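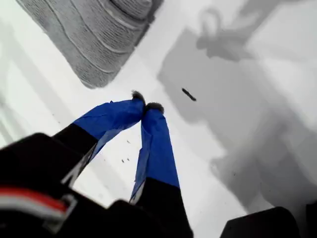
Tiempo de lectura: 3 minutos

Capítulo 2
La copia de seguridad: qué se guarda, dónde y durante cuánto tiempo

En el capítulo anterior se estudió cómo escribe y lee los datos un disco duro. Queda por tratar lo que ocurre cuando el disco deja de funcionar. Toda unidad de almacenamiento falla algún día, y el trabajo del administrador consiste en que ese día la empresa pueda seguir abierta.

Llamamos copia de seguridad a un duplicado de los datos que se conserva en un soporte distinto del original. La segunda parte de la definición es la que más se olvida. Un archivo duplicado en otra carpeta del mismo disco no es una copia de seguridad, y tampoco lo es el que se guarda en otra partición de la misma unidad – si falla el motor o se daña el cabezal, se pierden los dos.

A lo largo del capítulo seguiremos el caso de Drulterside, una distribuidora de material de oficina con 18 puestos de trabajo y un servidor central. En el servidor residen la contabilidad, el fichero de clientes y el programa de pedidos, llamado Pesavis. La responsable de sistemas, Retno Yusof, grababa cada noche el contenido completo del servidor en una cinta. Usaba siempre la misma, que dejaba puesta en la unidad.

En septiembre se estropeó el fichero de clientes. El error no se advirtió hasta dos días después, cuando un comercial buscó una dirección y encontró la ficha en blanco. Para entonces la cinta se había regrabado dos veces y contenía el fichero ya dañado. Hubo que volver a teclear los datos a partir de las facturas en papel, trabajo que ocupó 60 horas.

El procedimiento de Drulterside se cumplía todas las noches sin falta. El defecto estaba en el diseño: con un solo juego de cintas solo se puede volver a la noche anterior. De ahí se desprenden las tres preguntas que organizan el capítulo.

2.1 Qué se copia. Se distingue entre copia completa, incremental y diferencial. La completa incluye todos los archivos seleccionados. La incremental incluye los que han cambiado desde la última copia de cualquier tipo. La diferencial, los que han cambiado desde la última completa. La elección afecta al tiempo de grabación y, sobre todo, al de recuperación.

2.2 Dónde se copia. Se comparan la cinta, el disco extraíble y el CD grabable en capacidad, velocidad y precio. Se estudia también el lugar en que se guardan los soportes. Una cinta archivada encima del servidor arde con él.

2.3 Cuánto tiempo se conserva. Se explican los esquemas de rotación, desde el más sencillo, con un juego para cada día laborable, hasta los que añaden copias semanales y mensuales.

La última sección trata de la prueba de restauración. Anjani Nasution, autora de los ejercicios prácticos, propone en ella recuperar un directorio completo en una máquina distinta de la original y comparar el resultado archivo por archivo. Conviene reservar una sesión entera de laboratorio para esta práctica.

Términos que debe conocer al terminar el capítulo: soporte, copia completa, copia incremental, copia diferencial, juego de cintas, rotación, periodo de retención, restauración.

Antes de seguir

Repase el apartado sobre atributos de archivo del capítulo 1, en especial el atributo de modificado. Los programas de copia lo consultan para decidir qué archivos incluyen, y en la sección 2.1 se da por sabido.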